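How to Fold a Big Printed Bedspread So the Picture Stays Nice

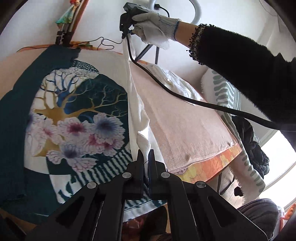 I have a soft spot for bedding with a real picture on it, the kind where somebody sat down and drew an entire garden and then had it printed big enough to cover a bed. They are lovely to look at and a bit of a nuisance to put away, and after many years of folding mine into lumpy bundles I finally worked out a way that suits me. Everything starts at the side edge. On a cloth like this teal and white one, with its golden-tan tree and ruffled blossoms, the side edge folds into a long white strip, and that strip likes to twist and come to a point as soon as you lift it. Get the edge lying straight and the rest of the job is easy. Leave the twist in and you'll be chasing it through every fold that follows, and you'll find it again next winter as a hard little crease.

What you'll need

A bed or a big table, clean and dry. A clean cotton pillowcase or an old sheet for wrapping. A few sheets of plain white tissue paper if you have them (I save mine from shoe boxes). And a bit of patience, say 20 minutes the first time. It goes much faster once your hands know it.

Before you start

Make sure the bedspread is completely dry. I know that sounds fussy, but a seam can feel dry on the outside and still be cool and damp in the middle, so pinch it in a few places. Mine goes over the rail on the back porch for an afternoon in July, with the printed side turned away from the sun, and then comes indoors to rest for an hour.

Give it a gentle shake and look it over for loose threads. Snip them, please don't pull! I once pulled one on my old Bouchard coverlet and took out a good hand's width of hem before I had the sense to stop.

Step 1. Spread it out, picture side up

Lay it flat and find the middle of the picture. Smooth outward from there with the flat of your hand, working toward the sides and then toward the top and bottom. If there are other covers underneath, smooth those first, as every ridge below shows up on top.

Step 2. Straighten the side edge

Take hold of the edge in two places, one hand near the top and the other as far down as you can comfortably reach. Pinch lightly and draw your hands apart until the strip is just taut. If it has rolled over on itself, turn one hand until the twist falls out, then lower the whole length at once. Shift down and do the next stretch. A firm tug will make it wavy, so go easy, especially on thin cotton.

Do the other side the same way. I used to skip this and only do the side nearest me, and the folded stack always leaned like a badly made layer cake.

Step 3. Fold in the sides

Bring one side in toward the middle, and then the other, so that the two edges meet. Look for a plain part of the print to put your fold lines on. A broad solid border is perfect, and small creases show much less there than they do across flowers or branches. It doesn't matter if the two sides don't match to the inch.

Now lay a loosely rolled sheet of tissue inside each long fold. The roll keeps the fold soft and round.

Step 4. Fold from the bottom up

Fold the bottom third upward, then bring the top third down over it. For a narrow shelf, fold once more. Press with your palms only, and let the air come out by itself - leaning on it with your elbows is how you get those sharp lines that no amount of steam seems to shift.

Step 5. Wrap and store

Slip the bundle into the pillowcase and tuck the open end under. Mine lives on the top shelf of the hall closet with nothing heavy on it. I'm not fond of plastic bags for cotton, though they're fine for getting it home in the car.

About every 6 months, take it out, shake it, and fold it again along different lines. I do it when I change over the winter blankets, which is an easy time to remember, and then I usually end up putting the bedspread on the bed for a week or two just to enjoy it.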